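Small Things on Big Flowers

Welcome to the May gallery! I love a good tabletop, and the flowery cloth at Odstead has become my favorite background for the odds and ends that live in drawers and pencil cups. Zihan Xu found it at the Ploltham market and talked the seller down while I was still looking at teapots. It's huge, and the roses go with everything – even office supplies.

I've been sorting all 175 of my tabletop pictures into sets, and this one opens the pens and tubes set. More go up as I get through the pile. Mingxuan Yuan, your buttons are next, I promise!

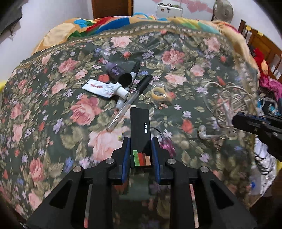 Black TRAINER box with its little colored bars, plus a pen, a marker, a white tube and a purple bottle. Love that pink rose!

Page updated 14/05/2020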